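May 2024 - Bristville bench, adhesive trials

Three coupons of the Himholm casein glue, mixed thick, 15 minutes open time. Colour is greyer than the last tin.
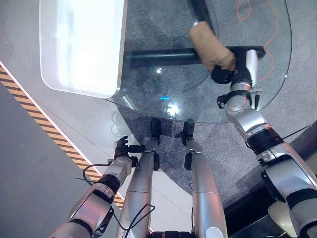

Clamped the coupons for 60 minutes, then left them on the rack. Squeeze-out was even on two; the third starved at one end.

Scale reads true at 1000 g.

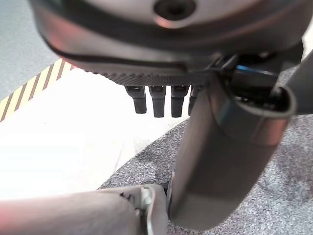
Underside of housing, pegs in a row. 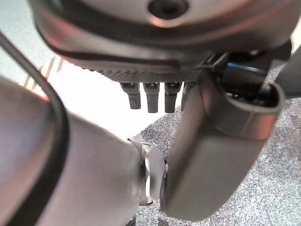 Cletitz batch goes on next, same open time. Stir it slowly - it froths. For the peg joint drawing, use a rounded tip and a small collar at the top, as on the dark pegs under the housing. Repeat the lot in July.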